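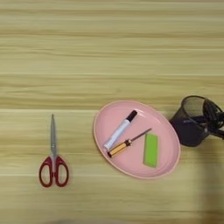

June 29, 2025
By the Plistdale Craft Room desk

Right, summer check of the craft room at Plistdale, done before the July sessions start. I've put my comments under each line, so shout if you can't follow them!

Fire exit clear – OK
Someone had parked the paper trolley in front of it again. I moved it to the far wall and I'd love it to stay there.

Extinguisher in date – OK
Pin in, tag on, needle in the green.

Window catches – 2 FAULTY
Both on the Rashidi Road side. They close if you lean on them, but I wouldn't trust them in a wind. Reported to Brindarus, job 32.

Sockets and leads – OK
The kettle lead was a bit stiff near the plug (I've swapped it for the spare). 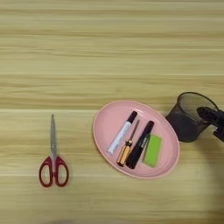 Can we still use the room while the window catches are waiting for repair?
Keep those windows shut and use the ones by the door, and you're fine to carry on.

First aid box – TOP UP
Down to 10 plasters and the eye wash runs out in July. I've added both to the Prillusis order.

Chairs – OK
All 18 sat on and wobbled, which got me some funny looks through the glass.

Floor – WATCH
The lino is lifting by the sink – taped for now, and I'll look again next month. 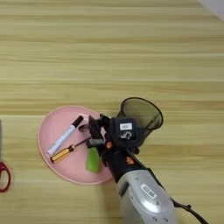

Tabletop with pink plate and white marker.

Hot tap – OK
Slow to warm up, same as ever. Sheet goes back in the blue folder.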